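Progress report to the Leung Fund
Youth table tennis program, Selton and Judaver
22nd March

Dear members of the board,

This report covers the second part of the grant period. The first report described the opening of the Selton group, so I will be short about it.

The Selton group now meets two evenings per week in the school hall. We have 20 regular players, and most of them are between ten and thirteen years old. The lessons begin with footwork and service practice, and the last half hour is for games. Parents asked us to finish earlier on school nights, and we changed the schedule in February.

In Judaver the start was slower. The room we were promised was under repair, and we had to wait until the new floor was laid. The group there is still small, but the children come every time and the level is rising.

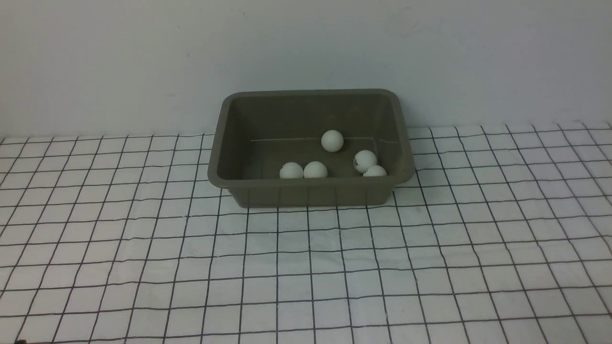

From the grant of 3,000 we have spent 600 on hall rent and the rest of the equipment money went to Bakero for tables and nets. One net post arrived bent and was replaced without cost. The travel money is not used yet. We ask for your permission to keep it for the summer tournament in July, where we would like to bring players from both groups.

The main difficulty is still coaching. Our second coach moved to another town in January, and I have been leading both groups alone. Two older players help with the beginners, and I would like to send them to the assistant course. The fee is not in the present budget. I will write a separate request when I have the exact price.

The next report will include the attendance lists and the receipts for the course, if it is approved.

With respect,
Siu-ming Chuang
Program coordinator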